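Flurano wrap dispenser – four months in

I bought the Flurano back in the winter after one too many fights with a cardboard box. You know the kind, with the metal teeth that bend the first week and then chew your knuckles instead of the plastic. My neighbor Chrysanthi Alexiou has had hers for ages and kept telling me to just get one already, so I did!

It's a plain white box with a lid and a little slide cutter that runs along a track. You drop the roll in, pull the end over the bar, press the lid down and zip the cutter across. It goes both directions, so my left-handed daughter likes it too. The cut is clean pretty much every time, and the film stays put on the bar for the next pull (this alone sold me).

Now the gripes. The suction feet are useless on my counter, which has a bit of texture to it. I ended up sticking a strip of shelf liner under there. The lid hinge also squeaks, and the instructions are one tiny drawing. And it only takes rolls up to 13 inches, so measure first if you buy the giant warehouse ones. My old Moodley took anything, but it cut like a butter knife.

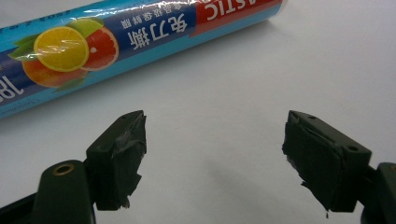

Refills are where you save money. I buy whatever is on sale and it has all fit so far, though a really full roll drags a little until you've used up the first few yards. Foil works too. Parchment, not so much – it wants to curl back inside the box and then you're fishing for it with a fingernail.

Would I buy it again? Yep. Four stars, and I'd give it five if they fixed those feet. I'm getting one for my mom in June.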